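Subject: Re: Linen exchange and guest room bedding, proposed revision
List: Stosell Lodging Members
Date: 24/03/2019
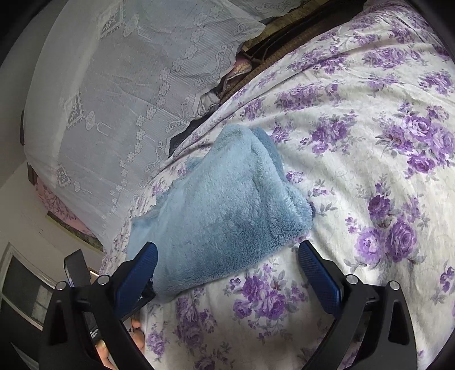

Photo: Stosell Lodging Members, list archive

Dear members,

The office thanks all houses that replied to the draft circular on bedding and the shared linen exchange. Eighteen replies were received before the draft was closed to comment, most of them from the Bratville and Zillska houses. The questions raised in the message quoted below came up in several of the others as well, and the office is therefore answering them on the list.

A member house wrote:

> We have read the draft with interest and support the general direction. We do have concerns about Section 4, which would remove plush and fleece items from the exchange.
>
> Our guests ask for them. The house is old, the upper rooms are cold well into spring, and a cotton spread alone is not enough. We have bought such throws with our own funds over several years and would not like to see them go to waste.
>
> We would also like to know whether the 36-hour turnaround will still apply during August, when every house is full and the laundry at Manalastas is already late. Last summer we waited far longer than that on two occasions and had to borrow sheets from a neighbor.
>
> Finally, who pays for items that come back damaged? The present rules say "the responsible party" and leave it there.

The office replies as follows.

On Section 4. The draft was not clearly worded, and the office accepts the criticism. No house is being asked to give up plush or fleece throws. The proposal is that such items leave the shared pool, so that each house keeps, marks and launders its own. Sheets, pillowcases, bath towels and flat cotton spreads would remain in the exchange as before.

The reason is a practical one. The laundry at Manalastas runs the exchange loads hot and dries them on a high setting. Cotton takes this well. Fleece and plush do not; the pile mats down, and the lint passes to whatever else is in the drum. Several houses have returned dark towels covered in pale fluff and asked for credit, and under the present rules the office has had no clear basis for granting or refusing it.

Houses that keep their own throws are asked to wash them separately in cool water with a small amount of plain detergent. Fabric softener should be left out. Throws should be dried on low heat or on a line, and shaken well before they are folded. A throw that has been used by a guest should be washed before the next guest arrives, even when it looks clean. The office is aware that this last point adds work in a busy week. Houses may prefer to keep throws in a closet and bring them out on request, as the Zillska houses have done for some time.

On cold rooms. The exchange will carry a heavier cotton blanket for houses that want one. Sample blankets are held at the Bratville office and may be seen during opening hours. They may also be borrowed for one week, after which they should be returned in the bag provided. Any house that wishes to be supplied should state the number of beds and the size of each. Please give the mattress measurements and not the name of the size – there was considerable confusion over this point when the last order was placed, and a number of blankets had to be sent back.

On turnaround. The 36-hour period will remain in the rules for the whole year. The office does not dispute that it was missed last August. The laundry has since agreed to a second collection on the hill route during that month, and houses on that route will receive the revised times separately. Where a delivery is late, the house should report it by telephone on the same day. Reports sent afterward by post or through this list cannot be used when the office makes its claim against the contract.

Houses can also help by keeping a reserve. The draft recommends 3 full sets for each bed: one in use, one in the wash and one on the shelf. At present many houses work with two. The office can supply the extra sets at the member rate, and payment may be spread over the season on request.

On damage. The phrase "the responsible party" will be replaced. Under the new wording, a house pays for stains, burns and tears that are noted on the collection slip or found when the bag is opened. The laundry pays for shrinkage, scorching and loss after the bag has been signed for. Ordinary wear is charged to the exchange fund. Where the slip is missing, the cost will be divided equally between the house and the fund. Drivers have been told not to accept a bag without a slip, and houses are asked not to press them to do so.

A related matter was raised by the Bratville houses, who asked whether labels might be sewn in place of being written with a laundry marker. Sewn labels are welcome. They should be placed at the hem on the short side, on the underside, and should carry the house number only. Labels near the middle of the edge have caught in the folding machine. Labels already in place need not be moved unless they have caused trouble.

The exchange now holds 179 flat spreads, of which a number are thin at the corners and will be withdrawn before the season. Houses holding spreads in this condition should return them in a separate bag marked "withdraw" and will receive replacements of the same size. Color cannot be guaranteed. Withdrawn spreads are offered to members for use as dust covers and painting sheets, free of charge, and may be collected from the back entrance of the Manalastas building.

The revised text of Sections 4, 6 and 9 will be sent to this list before it takes effect. Further comments should go to the office address and should name the section concerned. Members who receive the list as a daily digest are asked to change the subject line when replying, and to remove earlier messages that do not bear on their own.

Respectfully,

The Members' Office
Stosell Lodging Members
Bratville

--
You are receiving this message as a subscriber to the Stosell members' list. To change your settings or leave the list, write to the list office from the address at which you are subscribed.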